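How to Check Who Invented a Household Gadget

Most "who invented it" pages are copied from one another, and the copies get worse as they go. If you need a name for a school report, a museum label or an argument with your brother-in-law, plan on an evening of checking. I used the Clerkow jar opener as my test case, and the popular story about it did not hold up well.

Step 1. Write down the claim exactly as you found it. Mine said that a Clullwood shopkeeper "invented the jar opener and sold 4,000 in the first year." That is two claims. Check them separately.

Step 2. Search for the patent by subject and date as well as by name. Spellings wander, and the scanned text of old patents is full of errors. My subject search brought up 166 results. I threw out 116 on the title alone, most of them for bottles, and read the first page of each one left. 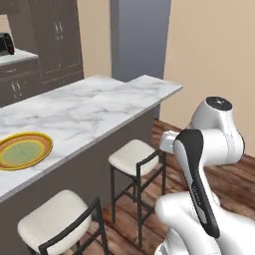

Step 3. Read the claims at the end of the patent. The drawings are nice to look at, but the numbered claims say what was supposed to be new. In my case it was a spring inside the handle. Jar openers were already on sale, so "invented the jar opener" is wrong. "Patented a spring for one" is dull and correct.

Step 4. Look at who owned the patent. This one was assigned to a firm called Kostiuk before it was granted. Maybe the shopkeeper did the work and sold the rights. Maybe not — a patent won't tell you which.

Step 5. Be hard on sales figures. The 4,000 comes from a Nisance catalog, and a catalog is an ad. The only ledger I could find lists 1,913 sold, with no dates on the page. I would quote the ledger, say it is undated, and leave "first year" out.

Step 6. Keep a note of what you couldn't confirm. I still have no source for the story that the idea came from a stuck pickle jar. Every product of this sort seems to have a story like it, usually printed decades later by the company selling the thing.

Last updated 2024-01-26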